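Let the slow arm be slow

By Lyle Thibodeaux
Sunday
131 shares | 5 comments

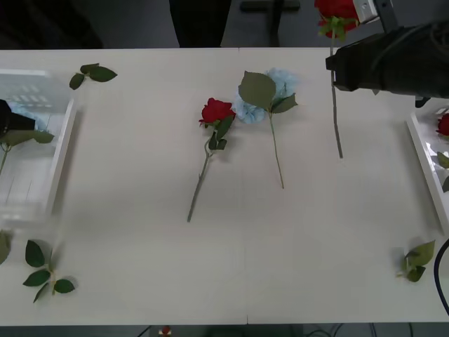
Hatice Canpolat thinks I'm wasting a perfectly good pair of arms. Told me so twice this week, once by text and once across the shop. Her line is that a home build ought to earn its shelf space, sand something, drill something, and that sorting fake flowers is what you do when you've run out of real jobs.

I've been chewing on that. She's a better builder than me and she's usually right about shelf space. But I think she's wrong here and I want to say why before I lose the thread.

Start with the flowers. Roses and hydrangeas, plastic stems, fabric or something like it on top, came out of a clearance bin. Loose leaves too. Two arms, a white table, a tray at each side. The job is pick one up, hold it by the stem, put it where it goes. A four year old does it without looking. My arms took most of August to get to where I'd let anyone watch.

And that's the case for it! A drilled hole forgives you. The drill is stiff, the board is stiff, you clamp everything and the arm just has to show up at the right spot. A stem bends. The head is heavy and the stem isn't, so the thing swings when you lift. Leaves sit on top of other leaves. A hydrangea is one big soft lump and the program that worked fine on a rose has no idea what to do with it. You learn more about your own build from one dropped rose than from a whole evening of drilling pine.

Case in point, the Kinon controller. Ran it for months and thought it was great. Smooth, quiet, no complaints. First day on stems I found it had a little hitch right at the end of every close, maybe it always did. On a block of wood you'd never see it. On a stem it's the difference between holding and flicking. Two evenings on that. Swapped a spring, changed the close speed, hitch is mostly gone. Mostly.

Now the money side, becuase somebody always brings it up. I paid 76 dollars for the stuff that made the biggest difference. Softer pads, a longer cable, a better clamp for the mount. That's it. Meanwhile the shop group chat has been hot for weeks over the Flakel hand, which costs more than my truck is worth, and half the people arguing for it haven't got a table that doesn't wobble. Fix the table. Then talk to me.

I'm not against nice parts. I'm against buying your way past the part where you learn something. Necati Değirmenci bought the full Mudaliar kit last spring, bolted it together in a weekend, ran the demo, and it's been under a sheet ever since. Great demo. He couldn't tell you why it works so he can't make it do anything else. I don't say that to be mean, I've got two kits under sheets myself.

What I'd like to see is more people in shared shops picking dumb soft jobs. Socks. Tea bags. Bread. Grerkia, the open night over on the east side, does a thing where everyone brings an object and you try to get your arm to move it across a table without wrecking it. Went once. Somebody brought a slice of cake. Best night I've had in a shop in years and not one build got through it clean.

Other thing, and this one's more of a gripe. Speed. Every video people post is sped up. I get it, real time is dull. But it's made everyone ashamed of slow arms. New folks come in, see theirs crawl, and crank it up before it can do the job at all. Then it throws parts and they quit. Mine is slow. I run it slow on purpose and I'll run it slow till it stops surprising me. If I need a vase filled in a hurry I've got hands.

Hatice's answer to all this, when I tried it out on her, was that I'd talked myself into a hobby inside a hobby. Fair. I'd still take that over a drill press that costs more and knows less than a drill press.

Also the shared part matters. At home I'd have given up in week two. In the shop people walk by and say stuff. Abundio Ledesma looked over for ten seconds and said I was grabbing too high on the stem, weight's all wrong up there. Moved the grab point down and the swing got a lot better that same night. Doesn't even build robots, he does chairs.

So no, not drilling anything with it this month. Maybe in the fall. Next up is two arms on one flower, one holds and the other takes off a leaf, and I have no idea if the pads will grip somthing that thin. If anyone's done leaves, write me.

5 comments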